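Stulthorpe flat - the big sort out, gallery

Finally getting these up. Two days in the front room and the little bedroom behind it, everything pulled out, looked at, put back or sent off. Captions are short as I'm typing this between loads of washing. Žofie Sýkora did the heavy thinking (where things go) and I did the heavy lifting, mostly.

For anyone new - the flat is let furnished and the next lot come in July. Stone floors all through, lovely in summer, murder on the feet by October. So the plan was soft things low down, hard things up and away, and a lot less of both.

Scroll down, newest at the bottom. A few are missing, will add them when I find them.

THE SHELVES
Went first. Took everything down, wiped, let them dry over lunch. The Risanon unit stays, it's ugly but it holds up to 100 kilos and we have tested that with encyclopedias. Two of the brackets were loose, tightend now.

THE CUPBOARD BY THE DOOR
Coats, carrier bags, more carrier bags. Found the missing iron. Found the reciept for the iron as well, so that's something. Bags all inside one bag, as is the law.

BOOKS
Kept the cookery ones and the maps. Rest went to the Morrison shop on Monday, they take anything that isn't damp. If you wanted the bird book - sorry, should of asked sooner.

CURTAINS
Down, washed, up again. Took the pole off to do it and got it back level on the third go. Need 2 more hooks, the old sort with the long shank. Žofie thinks Pokden still do them.

THE RUG QUESTION
Measured for one, 700 by 620 is the biggest room and there's nothing that size we can afford. (That's centimetres, someone asked.) So no rug for now, floor stays bare and the cushions do the work. Might look again in the autumn sales.

LAMPS
New bulbs, warm ones. Old shades, washed in the bath. One went a funny shape but it faces the wall.

BLANKETS
The thick ones are airing. Anything with a loose edge is being left as it is till someone with patience turns up - not me, not this month. Shake them outdoors please, not on the landing, downstairs has complained once allready.

BASKETS
We like baskets. Round ones, no lids, so you can chuck things in from the sofa. Small for remotes and chargers, big for throws. Wipe the wood with a barely wet cloth and that's all they need. 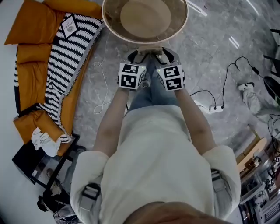 Big round basket on the move, late afternoon. Orange cushion down on the left with the zigzag blanket over it, still to be straightened.

STILL TO DO
Cushion covers, if they come off, which I doubt. Somewhere proper for the frames, at the moment they're wherever there was a gap. White cloths all want a hot wash. And the drawer - you know the drawer.

Bedroom pics to follow. If you lent us boxes they're flat behind the front door, come and get them, evenings best. Ring the bottom bell, top one's dead.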